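Solberg Fund — Home Reading Grant
Progress report, second period
Prepared for: Wanda Marchetti, Grants Manager
Prepared by: Prys Phillips, Prunmont Library Service
Monday, August 3, 2026

Where we are

You asked for a plain account of whether the book box scheme is doing what we said it would do. My answer is that it is running well and that I still can't tell you if it works. I know the last report was more cheerful. I have read it again and I think it claimed too much, so part of this one goes back over the same ground.

The scheme lends boxes of children's books to families for a month at a time. We said we would reach 2,000 loans by the end of the grant. The count now stands at 1,554. On paper that is comfortable, and if you only need the one number you can stop reading there.

My trouble is with what a loan means. A loan is recorded when a box leaves the building. It says a parent signed for it at the desk. It doesn't say the box was opened, or that anybody read to a child out of it. We knew this when we wrote the application and picked loans as our main measure because they were easy to get out of the catalog system. I would not pick it again.

What the parents told us

In the spring we sent a short form home in every box. We got 81 back. Nearly all of them were warm. Parents liked the picture books, liked not having to choose, and wanted more about trucks and animals. Several wrote on the back of the page, and those comments are kept with the forms if you would like to see them.

I would be careful with all of it. People who enjoy a thing and have the time to fill in a form are the ones who fill in forms. The families we set up the scheme for, the ones who had no library card before it started, are thin in that pile. Dwynwen Gwynne, our children's librarian, went through the forms against the card records and could match very few of them to new members. She thinks the new families are using the boxes and just aren't writing back. She may be right. She sees them at the desk and I don't. But I can't put it in a report as a finding, and I would ask that it not be quoted as one in the Fund's yearly summary.

The question on the form was also weak. We asked, "Did your child enjoy the books?" I don't know what we expected anyone to say.

The Girik reading tracker

Part of the second payment went on a one-year license for Girik, the app that lets parents log the minutes they read each day. This was added at the Fund's suggestion and I was doubtful about it then. I am more doubtful now.

Take-up was fair in the first weeks, then fell away. The logs we do have are odd. A good many families enter the same number every day, and some enter a full week in one sitting on a Sunday night. I don't blame them. I would do the same. But the chart on the app's front page treats those entries as daily reading, and it is a very handsome chart, and it has now turned up in two council slide decks. I have asked for it to be taken out of the next one.

The license ends in December. My recommendation is that we let it go and put the money into replacement books, where there is a real gap.

Wear, loss and replacement

We budgeted for steady light damage. What we got was a few titles worn to pieces and a lot of titles that come back looking new. Board books suffer most, as anyone with a toddler could have told us. The longer chapter books for older children look almost untouched. Emlyn Lougher, who does our buying, has asked to stop ordering those for the rest of the grant, and I have agreed.

Five boxes have not come back at all. We send two reminders and then leave it. We don't charge, and I would not want to start, though I know the question was raised at the last review. A fine would bring back perhaps one box and cost us the family.

The Clatia branch

Clatia came into the scheme late, after the boiler trouble there kept the children's room shut. Vega Lozano runs it with a good deal of energy and her loans have climbed faster than anyone's. I was asked to find out what she is doing differently so that the other branches can copy it.

I spent two afternoons there. As far as I can see, there is a school across the road and the bus stops outside the door. Parents are already passing. Vega also talks to them by name, and I am sure that helps, but I don't think there is a method to copy. I say this because there has been some talk of a "Clatia model," and I would hate to see money go into a training day about it.

There is one small thing she does do. The boxes at Clatia can be changed at any time during opening hours. At the main library we had set exchange times, for no good reason that I could find in the file. We dropped them last month. Loans at the main library are up a little. It is also the summer vacation, when they always go up, so please don't read much into it.

Storage

The wall shelving in the first plan was not bought. The quotes came in well over the line, and the boxes turn over fast enough that we don't need it. Books and supplies go in ordinary cupboards, and the unspent sum has been held back. I would like to move it to replacements along with the tracker money. A revised budget sheet will come to you separately.

Spending

We are under on staff time and shelving, over on books, and level on everything else. The underspend on staff time is not a saving. Dwynwen has been doing the home visits inside her normal hours because the post we advertised drew no suitable applicants. This can't go on through the winter. Either we fill the post at more hours or we cut the visits, and I would rather decide it with you than drift into it.

What I would like to change

First, the measure. I would like to keep reporting loans, but next to them I want to report how many families take a second box. A family that comes back for another has at least carried the first one home and thought it worth the walk. It isn't proof of reading, though it is closer. The catalog can produce it from the records we already hold. I have seen a rough run of it and don't trust it yet, as brothers and sisters on separate cards are being counted as separate families.

Second, the visits. Dwynwen sat with a small group of parents over the winter and came away with more than all our forms gave us. One mother told her the box was too heavy to carry with a stroller. We had never thought of that. A half-size box would cost us very little to try.

Third, I would ask the Fund to drop the school readiness scores from our targets. The children on the scheme are also in preschool, at home, at their grandparents' and in front of the television. If the scores go up, we will be tempted to take the credit, and if they go down we will say it had nothing to do with us. Neither would be fair dealing.

Points for decision

Whether the Girik license may lapse in December.
Whether unspent shelving and tracker money may go to replacement books.
Whether repeat borrowing can be added as a reported measure.
Whether the visiting post can be advertised again at more hours.

I can come to the September meeting if that is useful. Dwynwen should come too — she will disagree with some of this, and you ought to hear it from her.

P. Phillips
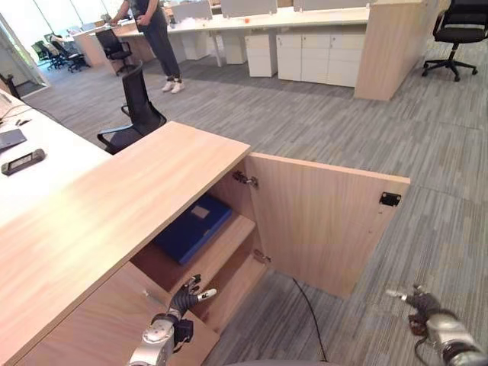

Wooden cabinet with a blue box on the inside shelf.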